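Local Government and Elections
Handout 12: Runoff Rules in City Elections
Instructor: Angeliki Raptis

Reading before class: course packet, chapter 13, plus the Bristotico charter extract. Bring the extract with you. The chapter uses the term "second round" where we use "runoff"; treat them as the same thing.

1. Three ways to fill a single seat

Plurality. The candidate with the most votes wins, whatever the share. One election, one count. In a crowded field the winner may hold a small share of the total.

Majority with runoff. A candidate needs more than half of the valid votes. If no one reaches that mark, the top 2 candidates meet in a second election.

Ranked ballot. Voters list candidates in order. The last-placed candidate is dropped and those ballots move to the next choice until one candidate has a majority of the ballots still in play. 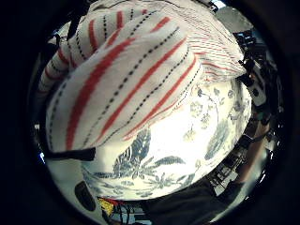
2. Worked case: Bristotico council seat

Suppose 1,000 valid ballots are cast for four candidates.

Fragkou 390
Balaskas 270
Sfakianakis 210
Bukhari 130

Under plurality, Fragkou is elected. Under the majority rule the threshold is 501, so Fragkou and Balaskas go to a runoff. The 340 voters who backed the other candidates now decide the seat, if they return to vote. Turnout in the second round may be lower or higher than in the first, and the model in the packet holds it fixed. Keep that limit in mind when you do the problem set.

Note the base of the calculation. "Valid votes" leaves out blank and spoiled ballots. A charter that says "ballots cast" sets a higher bar – the difference can force a runoff on its own. 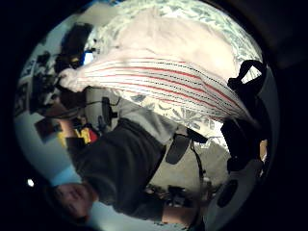

Chrysoula Balaskas objects that the threshold gets too much attention in this unit. In her view the gap between rounds matters more: a short gap favors a candidate who already has staff and money, and a long one gives the second-place campaign time to raise funds and collect endorsements. She would teach the calendar first and the arithmetic second.

3. Effects on campaigns

First-round candidates have a reason to avoid open attacks on rivals whose voters they may need later. Endorsements from eliminated candidates carry weight, although supporters do not move as a block. Incumbents who finish just under the threshold enter the second round with most of the vote having gone to someone else, and opponents will say so.
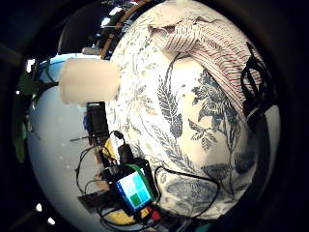
Striped cloth over blue-and-white printed fabric.

4. For the October session

a. Recompute the Bristotico case with 12 spoiled ballots added and a "ballots cast" threshold.
b. Find the smallest first-round share that can still reach a runoff among four candidates. State your assumption about ties.
c. Read the Santoro charter, section 13, and mark each place where the base of the majority is left undefined.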